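Vellwood Home & Kitchen Forum > Cleaning and Care

Topic: Vinegar on cutting boards, does it do anything?

ekaette_e
Jarnon's care leaflet says wipe your board with white vinegar after every use and it'll "stay fresh for life." I've done it since January and mine still smells like onion. Am I missing a step?

rakiya81
No, you're missing a better leaflet. Vinegar is fine for a light smell. "For life" is a sales line. I use dish soap and hot water and stand the board on its edge.
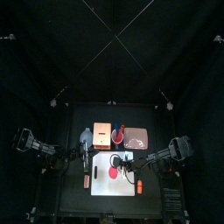 White board, black table.

Puspita S
Disagree. I've used vinegar for 17 years and my boards don't smell. Are you letting it sit, or just wiping?

ekaette_e
Just wiping. The leaflet says wipe.

rakiya81
17 years of vinegar and also, I assume, 17 years of soap. So how do you know which one did it?

Puspita S
Because I skipped it one summer and noticed. Believe me or don't.

omolara.eze
Knife grooves are the problem -- onion gets down in there and no splash of anything reaches it. I went over mine with a scraper, then coarse salt and half a lemon. Took seven minutes. I'd be wary of the Vikisano spray too, it smelled like vinegar and cost a lot more.

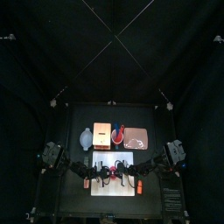
Then I rinsed it and left it overnight before putting it away. Smell was mostly gone by morning. I won't swear it was the lemon.

rakiya81
Could have been the scraping.

omolara.eze
Could have been. I'm not doing it twice to find out.

ekaette_e
OK, trying the salt tonight. If it still stinks I'm buying a second board for onions.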